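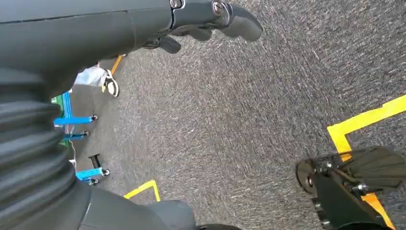

Looking after the two-armed machine in the Vosomport workshop is mostly a matter of sleeves and screws, and July was a sleeves month. The bellows that cover the arms are good for 4,000 hours according to the paperwork, a figure presumably arrived at somewhere with less carpet. Ours collect fluff in every fold, and the fluff has to come out with a soft brush before anyone is allowed near a wrist joint with a driver. The yellow tape on the floor is Eliseo's doing. It tells the stands where to go and tells visitors where not to, and the stands are so far the better listeners.

By Eliseo Camacho's log, job 578 was the wrist check: both hands, every fastener, in the order printed on the card and not the order that feels natural at 4 p.m. Bogdan Kwiatkowski wrote the card. He also wrote the note under it about putting the small driver back in the small driver's slot, which has been underlined more than once.

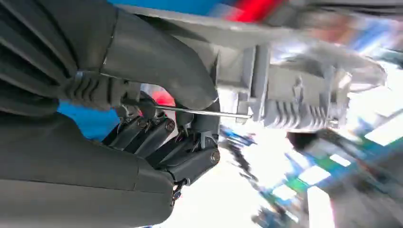

Hand, linkages and a thin metal rod, up close.

The finger linkages take longest. The plates are stacked tight, the wires run through whatever gaps are left, and a screw that looks snug from the front may have other opinions when you get a tool on it. Allow 25 minutes a hand if you know what you're doing, and an afternoon if you're me. Anything that turns gets backed out, cleaned and refitted, then marked with a dab of paint.

Spare sleeves are on order from Cieślak. Until they arrive, please brush gently, and don't borrow the brush.

July
Bogdan Kwiatkowski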